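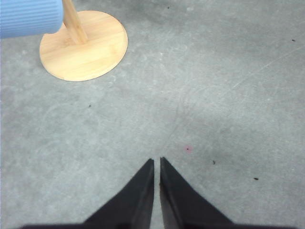 7 min read

4. What the floor does to a quiet room

The most exciting result of the Rarodeo survey came from the part of the study we had expected to be the dullest. We had spent months thinking about ceilings, window seals and the hum of ventilation, and the floor was in our plan mostly for the sake of completeness. Once the listening diaries had been coded, though, footsteps came up again and again, ahead of ringing phones and well ahead of conversation. Readers can forgive a whispered question at the desk. A hard heel crossing the room every few minutes is another matter, and the diaries are wonderfully blunt on the subject.

4.1 Footsteps in the diaries

The diaries contain 715 separate entries, written by readers in 36 rooms. Each entry names one sound that pulled the writer's attention away from the page, with the time of day and a short remark in the writer's own words. We sorted the remarks by source first and by feeling second, so that "someone walking behind me" and "someone walking behind me who should take off those shoes" ended up in the same group but kept their different tempers.

Two kinds of footstep complaint appeared. The first is about loudness, and it comes almost entirely from rooms with tile or bare wood. The second surprised us and has become our favorite finding in the whole project: readers in carpeted rooms also mention footsteps, but they write about not hearing them. A person arrives at the next chair with no warning at all, and the reader jumps. One entry from the Abreu reading room says only, "She was just suddenly there." Several others describe listening harder in a very soft room, as if the ear, given less to do, goes looking for work.

This fits nicely with what we heard when we sat in the rooms ourselves. Silence is pleasant up to a point, and then it starts to make small things large. A page turn in the quietest of the Orkar rooms can be heard from the far wall. In a room with a little steady noise, the same page turn disappears, and so does the sniff, the pen click and the zipper on a coat.

4.2 Pile height and underlay

Carpet is often treated as a single material in advice on reading rooms -- either the room has it or it doesn't. The rooms in the survey tell a richer story. Low-pile carpet laid directly over concrete takes the sharp edge off a heel strike but lets the thump through, especially to the room below. The same kind of carpet over a thick underlay softens both. Deep pile absorbs more of the high, papery sounds, and it also makes book carts harder to push, which staff mentioned to us long before we thought to ask.

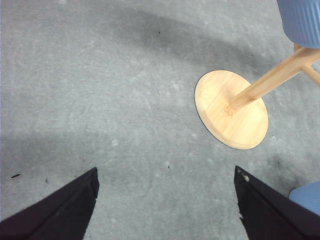

Figure 2. Gray low-pile carpet with lighter speckles and faint pale scuff marks; the darker areas are shadow.

We sorted the floors into 5 groups by covering and underlay before reading the diaries, so the complaints could not influence where a room was placed. The grouping held up better than we dared hope. Rooms in the middle groups, with a short pile and a firm underlay, drew the fewest entries of either kind. A footstep there is soft enough to ignore and clear enough to announce that somebody is coming. Readers rarely praise this in so many words, but their entries turn to other topics: the light, the draft by the door, the smell of the radiator in February.

Tile rooms gave us the widest spread. Some were hard to bear by mid-afternoon, while others were perfectly comfortable, and the difference seems to lie in the furniture. Full bookshelves do a great deal of work in a hard-floored room. So do upholstered chairs and heavy curtains. In one tile room the shelves had been moved to the walls to open up the center, and the diaries from after the move read like a different building!

4.3 Measuring what people mean

We took sound readings with a Zorker handheld meter, placed at seated ear height and left running through the opening hours. The readings agree with the diaries on which rooms are loud. They agree much less well on which rooms are annoying, and we find that gap more interesting than any of the individual numbers. A room can have a low average level and still be full of brief, bright sounds that each land like a tap on the shoulder.

For this reason we report the count of short peaks alongside the average. The peaks follow the diary entries closely in hard-floored rooms and only loosely in carpeted ones, where many entries concern people who were not heard until they were close. A meter cannot register that kind of surprise, at least with the settings we used. It would be a pleasure to see someone try the same diaries with a record of where people walk, so that silent arrivals could be matched to the moments when readers lost their place.

Shoes were not recorded. Neither was the age of the carpet, though the wear in some rooms suggests that both deserve a place in the next diary form. A flattened path between the door and the desk may well sound different from the carpet on either side of it, and readers who sit along such a path would be the right people to ask.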